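Equipment and Budget, Our Part of the Final Report
Wyn Sayce and Doğukan Yüksel, Pladstead

I got the money chapter because I missed the meeting where we split up the chapters (my own fault!). We had $400 to cover everything that wasn't the arms themselves, and I wanted it to last past March. Doğukan made the first shopping list and it had 22 lines on it. We cut it down over one very long lunch, and I still think we should have kept the second set of gripper pads.

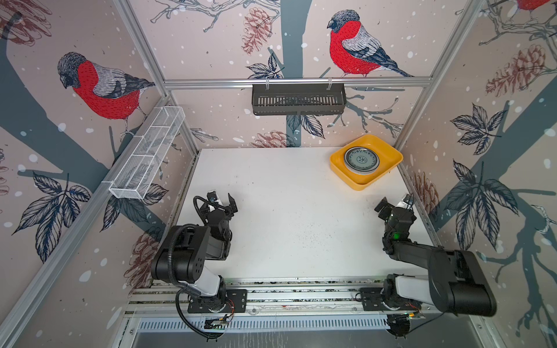 Storage was the first thing we fought over. Doğukan wanted the Ternum drawer unit, and it's a lovely thing, but it would have eaten most of our money before we'd bought a single cable. Baskets are so much cheaper! The black one clipped to the crossbar on the back wall stays out of the middle of the table, and the white wire one on the left already has compartments, so I crossed dividers off the list too. Next year's group could add a second black basket if they want one, and I'd budget for spare clips at the same time.

Dishes were the fun part. I wanted a matching set, because if we swap one plate for another I don't want to wonder whether a different shape messed up our grasp. Wustano sells plain white ones, but we went for a patterned rim. Doğukan says we paid extra for looks, and okay, maybe a little.

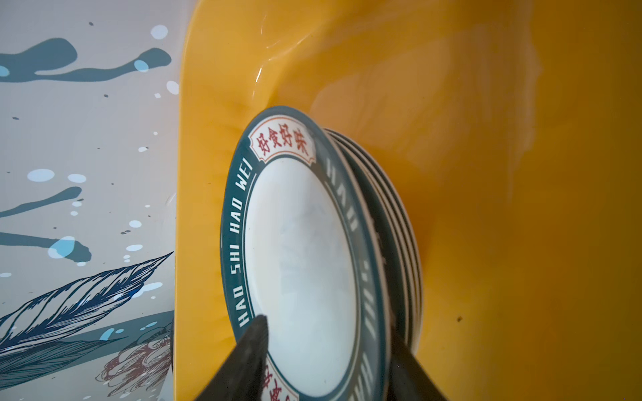
Figure 2. Teal-rimmed plates leaning in the yellow-orange basin, with the gripper fingers at the front one.

By the end we had spent $333, shipping included. I'd put what's left toward spare cables and leave the camera mounts alone until somebody has measured them properly. We ordered the wrong size twice, and those 2 returns took longer than writing this chapter. The full list with part numbers is in the shared folder, in the sheet called Price.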